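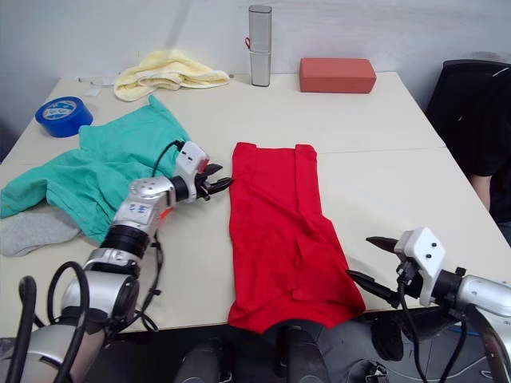 Aslı Dursun thinks most of us learned to fold laundry from somebody who was in a hurry, and that we've been copying their shortcuts ever since. She told me this before I'd even gotten my notebook open, and I laughed, then thought of my mother stuffing sleeves under with one hand while she talked on the phone, and stopped laughing.

I'd wanted to talk to Aslı since May, when a friend came home from one of her folding classes in Claltotby and redid her entire dresser in one evening. The classes are called Akgül, after her grandmother's side of the family, and she's been teaching them for six years. Before that she worked at a dry cleaner's called Sastent, on the shirt side. "Shirts all day, and then I'd go home and my own clothes were in a heap on a chair," she said. "For years! I had nothing left for them."

So I asked her where a person should start, and I was sure she'd say with T-shirts. Everybody starts with T-shirts, don't they?

"With the table," she said. "People fold on the bed. The bed is soft, it dips, you smooth one side and the other side slides into the dip. Then you think you're bad at folding."

She likes a table that's white or close to it, hard, and bigger than you'd expect to need. Two pushed together is fine by her – the seam doesn't bother her, and some of her students use it as a ruler, lining up a hem along it. What she can't stand is a table against a wall with so much stuff along the back that you end up folding on a strip the width of a place mat. I asked if a few things were allowed. A bottle of water, sure. A roll of tape, fine, there's always a roll of tape. "Just keep the front free. Whatever wants to live at the back can live at the back."

(I went home and looked at my own table after this. I'm not going to describe it.)

Then we got to socks, and I have to say I had no idea a person could have so many feelings about socks. Aslı is firmly against the ball, the thing where you turn the cuff of one over the pair of them. I've done it my whole life. She asked me to think about what I was doing to the elastic, in the voice my dentist uses.
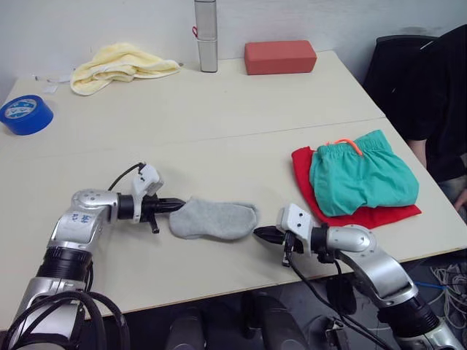 Her way is slower for the first week and then it isn't. You lay the sock out flat and pull it gently from both ends, cuff and toe, until it's straight but nowhere near tight. The second one goes right on top, toes matching. Then you fold from the toe toward the cuff, once for ankle socks, twice for longer ones, and you stop. No tucking. They stand up in the drawer next to each other and you can see every pair you own.

"And if one is missing?" I asked, because one is always missing.

"Then it lies flat on the side of the table until the next wash," she said. "Give it two washes. After that it's a dust cloth."

I wanted to know about piles, too. I'm a pile person. I make a pile for each drawer and then the piles fall over on the stairs. Aslı makes hers low and mixed, in the order they'll be put away, so something like a pair of shorts might sit on a folded top if the two drawers are one above the other. And she tucks in the drawstrings, or says she does. "I say tuck them in, and then I look down and there's an orange string hanging out of mine. It's fine. It's a pair of shorts."

That's what I liked about her, by the way. I'd been expecting somebody strict. She does charge strictly – 30 dollars for a two-hour class – but if your corners don't match she'll just shrug and hand you the next thing.

She's fussy about the edge of the pile, though. Edges are where she looks first when she's checking a student's work, and where she'd look at mine if I ever dared bring it in. If the edge is a single soft curve, you've folded well. If it's a bunch of little flaps, something inside is crooked and you may as well open it up again. She showed me with her thumbnail, running it down the side of a stack.

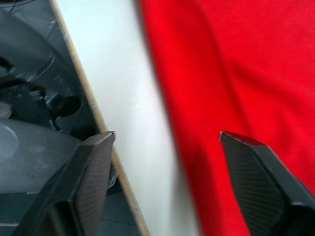
Up close: dark molded plastic and a narrow light brown edge.

We took a break there and talked about towels, which in her world counts as a break. Towels are easy, she said, so she teaches them last, when people are tired. In thirds lengthwise, then in half, then in half again, with the fold facing out on the shelf. If one is going back in the bathroom the same day she doesn't fold it at all. I asked about the crumpled ones, the ones that sit at the back of the table all afternoon while you deal with everything else. She grinned and said every table has one of those, and that hers is usually yellow.

Then tops, finally. Aslı thinks the whole business with tops comes down to the first time you put it on the table. If it goes down twisted, you'll be chasing the twist until the end. She wants it spread out flat, with both upper corners held, and she wants you to wait a second before you fold anything.
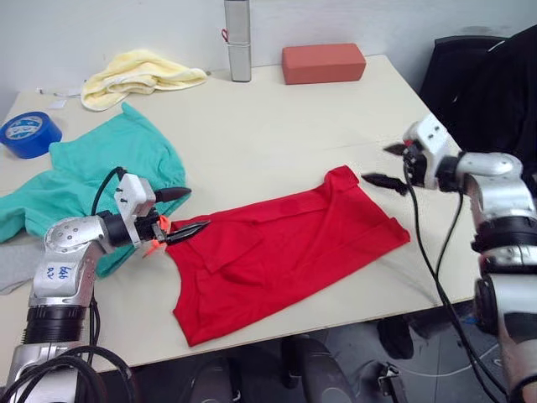 The first fold brings one side in toward the middle, and she has you smooth it with the flat of your hand, from the neck down. Then the other side. What you should have is a long narrow rectangle, and it's okay if the hem end is a bit wider and wrinklier than the top. Mine always is. If the hem hangs over the front of the table, let it hang, and bring it up in the last fold.

"People fight with the hem," she said. "They pull it and pull it. It's cloth! It gives up if you leave it."

I timed myself on a T-shirt when I got home, her way: 50 seconds, with one restart. She'd warned me about that. Her own students in Prornomgate, where she teaches a second group, get faster in four classes or so, and then they slow down again because they start to care.

Before I left I asked her what she does with fitted sheets. She was already putting on her coat.

"I roll them up and close the door," she said.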